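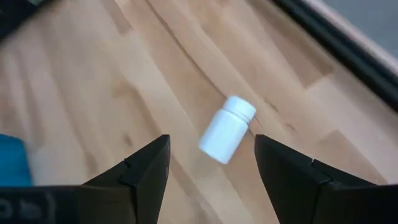

Figure 4. Small white bottle with cap, no label, on a wood surface.

Dreltberg Refill Bottles: Set-Up Guide
Section 4. Filling and Labeling

By the Tandstead Home Goods help desk
November 24, 2024

Print this page | E-mail this page

Your bottles ship without labels. Fill and label one bottle completely before you open the next.

1. Wash the bottle and cap in warm, soapy water. Rinse both and leave them upside down on a towel overnight.

2. Check the inside under a bright light. If you see any water, let the bottle dry longer.

3. Write the label before you fill. Include the name of the product, the strength and the expiration date from the original package.

4. Set the bottle upright on a flat surface and fill it to just below the shoulders. A 500 mg tablet is often too long to lie flat, so expect to fit fewer of those.

5. Wipe the neck groove with a dry cloth. Powder left there keeps the cap from seating.

6. Turn the cap clockwise until it stops — do not force it.

7. Lay the bottle on its side for 10 minutes, then look for loose powder near the cap. If you find any, repeat steps 5 and 6.

8. Stick the label on the straight part of the body, clear of the shoulders.

Note: A round bottle on its side can roll. Keep it away from the edge of the table or counter.

CAUTION: The cap is not child-resistant. Store filled bottles up high or in a locked cabinet. Keep prescription medicine in the container it came in.

CAUTION: Never put two products in one bottle.

To order spare caps, ask for part 2705.

Related items
Kendik Label Sheets: Printing and Trimming
Szénási Cabinet Lock: Installation
Dreltberg Refill Bottles: Section 5, Cleaning and Storage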